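Every January someone at a trade show tells me the machines are ready to take over the fiddly jobs. Every January I go back to the bench and look at a green board for most of the day. Thread.

2/ The claim this year comes from the Sedeo brochure: "shop-floor chores, solved". Chores meaning pick up small part, put small part down where it belongs, repeat until home time. My nan could do it. She'd want paying, mind.

3/ So, the chore, from the hand's point of view. Two black fingers, one big shiny board, and a patch of glare that would have me reaching for sunglasses. 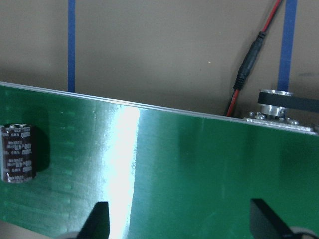 Gripper, board, glare. Blue tape by the metre, as is traditional.

4/ Glare is the bit the brochures skip. You or I tilt our head and the white patch slides off somewhere else. A wrist camera has to move the whole arm to do that, and then it has to work out that the board is still the same board.

5/ Wotia's sales chap told me their arm does 700 placements an hour. I asked on what. A matt grey block, he said, under a lamp they supply. Lovely. I'll ask our customers to send in more matt grey blocks.

6/ Also please admire the number of things in a workshop that aren't the job. Wires, belts, tiny nuts. A person ignores all that without being told. Telling a machine what to ignore is most of my week.

7/ And then there's the small stuff. 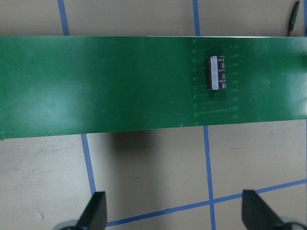 One little brown thing with a white label. Note the width of those fingers.

8/ A five-year-old would have that off the board and up their nose in two seconds. For a gripper it's a proper problem - come in a touch high and you close on air, a touch low and you're pushing on the board.

9/ We kept a tally at Clistedov last April. 53 tries on small parts before I was happy enough to go and get a sandwich. I won't say what counted as happy.

10/ To be fair, Lefèvre ran a similar cell overnight and it did over 2000 picks without anyone holding its hand. Same part, same tray, same lights. Change the tray and you're back to Monday morning.

11/ As for the house: people keep asking when they can have one for the washing up. Wet, shiny, all different shapes, and stacked by a teenager. I'd give it a while. Buy decent gloves.

12/ Anyway, back to the bench. Replies open, but if you're selling a lamp I've already got one.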